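Praronby clothing bank to move to larger premises in September

The Praronby Clothing Bank will move to the former Mirnix building on Cao Street in September, following approval of a new lease by the town council at its meeting on Thursday. The present rooms, above the library, will remain open until the move has been completed.

The clothing bank supplies clothes, shoes and bedding free of charge to households in Praronby and the nearby villages. In the last financial year it provided clothing to 278 households, compared with 189 in the year before. Most were referred by schools, health visitors and housing officers, although residents may also apply in person without a referral.

The council's report on the lease noted that the rooms above the library can be reached only by a narrow staircase, and that storage has been short for several winters. Donated coats and bedding have at times been kept in the town hall basement and carried across the square when needed. The Cao Street building is on one level, with a loading door at the rear and a separate entrance for visitors. It has stood vacant for most of the period since Mirnix gave up the site.

Knitwear, children's clothing and warm outdoor garments are the items most often requested, and the clothing bank has asked that these be given priority by anyone planning to donate before the autumn.

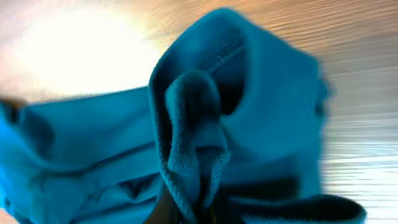 Soft fabric in teal, with a wooden surface behind.

Under the terms of the lease, the council will let the building to the clothing bank at a reduced rent for eight years. The clothing bank will be responsible for heating, lighting and minor repairs. The council will remain responsible for the roof, the outer walls and the drains. Either party may end the agreement at the halfway point by giving six months' notice in writing.

Members asked whether the reduced rent could be justified at a time when other council properties were under review. Officers replied that the building had attracted no commercial tenant despite being advertised twice, and that the cost of keeping it secure while empty had been met from the general fund. The lease was approved without a vote being called.

Some repair work is needed before the building can be used. The floor in the rear store is uneven and will be relaid, and the visitor entrance will be fitted with a ramp and a wider door. The contract has been awarded to Brandine, which also carried out last year's repairs to the swimming baths. Work is due to start once the school holidays have begun. Residents of Cao Street will receive a letter giving the hours during which deliveries will be made, and parking on the even-numbered side will be suspended for part of that time.

The clothing bank has also used the occasion to revise its guidance on donations. A large share of the clothing received each year cannot be passed on, chiefly on account of damage or damp, and sorting it takes up time that could be spent serving visitors. Donors are asked to wash and dry all items beforehand, to check pockets, and to fasten zips and buttons. Shoes should be tied together in pairs. Bags should be small enough for one person to lift.

Dark clothing is welcome, in particular plain trousers, skirts and jumpers suitable for school or for work. Requests for interview clothing have risen during the past year, and the clothing bank intends to set aside a rail for this purpose at the new address. Garments with a missing button or a loose hem will be accepted, as a mending group meets at the library every fortnight and will move with the clothing bank to Cao Street.

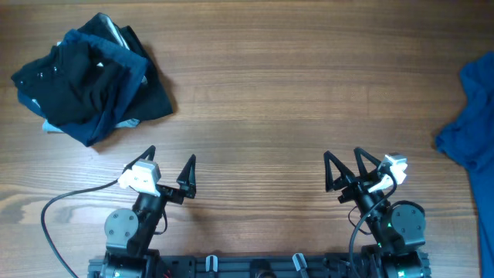

Opening hours and arrangements during the move

The rooms above the library will keep their present hours throughout the summer. They will close for two weeks in September to allow stock and shelving to be moved. Households with an urgent need during the closure should contact the council's housing desk, which will hold a small supply of bedding, coats and baby clothes.

Donations will not be accepted during the closure, and residents are asked not to leave bags at either address. Items left outdoors quickly become damp and must then be disposed of at the council's expense. The collection point at the town hall will also be suspended, and will reopen on the same day as the new premises.

From the reopening, visitors will be able to come in on weekday mornings and on one evening each week. The evening session has been added in response to comments from working parents, several of whom told the clothing bank that the present hours were difficult to keep. Appointments will not be needed, but may be made by those who would prefer a quieter visit. A private fitting room will be available at all times.
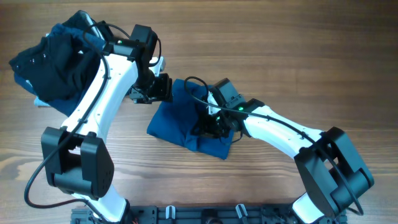

The arrangements for school uniform will not change this year. Praronby's primary schools will continue to collect outgrown uniform at the end of the summer term, and the clothing bank will distribute it from the library rooms before the new school year begins. Parents who need a particular size are advised to come early in the holidays, as the larger sizes are usually the first to go. Uniform with a school badge will be offered only to families with a child at the school concerned.

The council has asked for a written report on the use of the building after the first full year. The report will cover the number of households served, running costs and any complaints from neighbouring properties, and will be placed on the council's website and in the library.

The future of the rooms above the library has not yet been decided. Suggestions received so far include a study room and additional space for the local history collection. Comments may be sent to the town clerk in writing or handed in at the library desk, and will be considered by the council at its October meeting.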